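Haldane butcher-block worktop, two years in

I bought this top from Cliken in March, two years back, for the bench in the back room. It cost £116 with delivery to Flundedcombe and came wrapped in cardboard with foam on the corners. One corner had still taken a knock, which I sanded out.

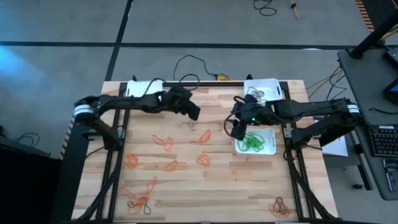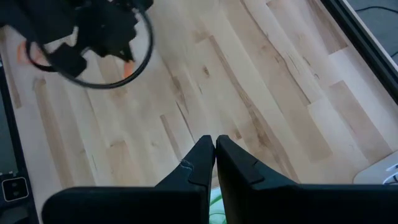
The wood is sold unfinished, so allow a weekend for oiling. I used three coats of hard wax oil and left each one overnight. The instructions say one coat is enough. It isn't, and the first mug of tea I put down left a ring that I had to sand back.

At 42 mm it is thick enough to take a clamp without marking underneath. It has stayed flat apart from a slight lift at one end last winter, when the radiator was on most of the day. I slackened the fixings and it settled by spring. Use slotted brackets – the fixed ones in the pack give the wood no room to move.

The glue lines have held. Two of the strips are noticeably darker than the rest and I would have liked them further apart, but you can't choose. Cuts and dents come out with 120 grit, then a wipe of oil.

The Brunuvow version costs nearly £300 and has a factory finish. If you hate oiling, get that one. I would buy the Haldane again, with different brackets.

Four out of five.

Related reviews
Brunuvow trestle legs
Cliken hard wax oil, clear satin
Cheap sanding blocks compared
Haldane bench vice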